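Notebook 3531, Prandby room, bench and wall pass
Tuesday, started 9 a.m.
Present: Hauser, Ekwueme, Vishwakarma (until lunch), me. Aigner by phone.

Purpose: finish the furniture checks left open from the first pass in April. Open items were top level, inset seating, shelf board edges, rail bolts, wall panel gaps. Loose goods on the small furniture added to the list by Elfriede.

1. Tops

Level checked lengthwise and crosswise with the long spirit level. Front left corner of the main top was low. Foot turned out one and a half turns, lock nut retightened, rechecked after lunch with no change. Crosswise reading good at both ends. Middle not measured crosswise, the level would not sit clear of the inset. Use the short one next time.

Inset position measured from the long edge to the near side of the rim: 222 mm. Drawing says the same. Distance from the short edge not taken, the tape had been borrowed and I did not want to do it with the steel rule. Do it next pass.

Rim seating checked with a paper strip on all four sides. Strip goes under at one corner and stops after a few millimeters. Pushed down by hand, came back up. Suspect burr in the cutout and not the rim itself. Shakuntala wants to pull it and file the corner. Agreed, but after Duggan has answered on the spare, in case a clip breaks on removal.

Surface wiped with a damp cloth, then dry. Two adhesive marks would not come off with water. Isopropanol on a cotton pad took one off completely and left a dull patch at the other. Patch visible only at a low angle. Not going further with solvent.

2. Shelf boards

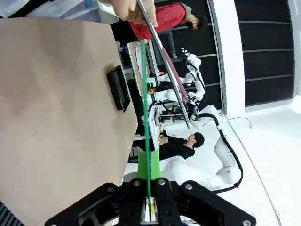

Edge color is the only point on which the board order is still undecided. Waltraud prefers a plain edge all around and says a stripe will show every chip. Elfriede wants something that can be seen against a light top from across the room. For comparison, the board being held up has grey edges with a dark maroon stripe along its length, and against the tan surface on the left the stripe separates well enough. My vote is for the stripe. Chips can be touched up with a marker, and a board that blends into the bench gets things stacked on it. Waltraud not convinced. She will send her plain sample and we compare both under the same light.

Thickness of delivered boards measured with calipers at three points each. All within tolerance except one, which is thick at one end. Set aside, marked with tape, leaned behind the door. Do not cut it for filler pieces until Duggan has seen it.

Bow: laid each board on the main top and tried a feeler gauge under the middle. Best result 0.2 mm, worst 0.9 mm. The worst one went flat when turned over and loaded at the ends, so it can be used with the crown up. Pencil arrow on the underside of that one.

3. Rails

All bolts on the bench rails checked with the torque wrench. Two moved slightly before the wrench clicked, both at the same end. Witness marks added in paint pen. Remaining bolts unchanged since first pass. End caps missing on the rear pair. Ladi found a bag of caps in the drawer but they are for the wider profile and do not hold.

Slots vacuumed with the narrow nozzle. Mostly swarf, a few washers. Slots should be covered where nothing slides in them. Cover strip needed, 170 cm in total with allowance for cuts.

4. Wall and small furniture

Gap check of the wall panels was done by eye first, then with spacers where something looked off. Two joints near the door are wider at the top than at the bottom.

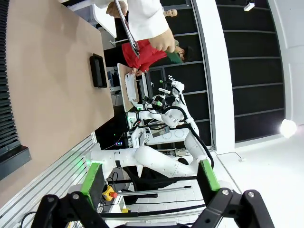 Storage along the wall is the part Elfriede and I could not settle before she had to leave. She wants a closed cabinet on the far side, I would keep the wall clear so that the joints can be inspected. The black panels are divided by a tall white column, and any cabinet placed across it will need a cutout at the back or will stand proud of the wall. I would stop short of the column and lose the width. The little light wooden table has the same problem on a smaller scale: it was brought in as a place to put things down for a minute, and there is something white and crumpled on it again. Proposal: keep the table, assign it to one purpose, label it. Elfriede proposes removing it. Left as is until she has measured the cabinet.

Panel lines are thin and grey and will show any misalignment, so whoever rehangs the two at the door should work from the column outward and not from the door frame, which is out of plumb. Checked with the bob, leans toward the corridor.

5. Open

Duggan: spare rim with clips, opinion on thick board. Mail sent 2:40 p.m.
Dralinside: cover strip and end caps for the narrow profile, price and lead time.
Inset to short edge distance, with tape.
File corner of cutout (Shakuntala), after spare is confirmed.
Plain edge sample from Waltraud.
Cabinet width (Elfriede).
Hermine Bachmann has the key to the panel tool. Ask her before the door joints are touched, the clips in the top row are the old type.

Torque wrench back in the drawer, set to zero.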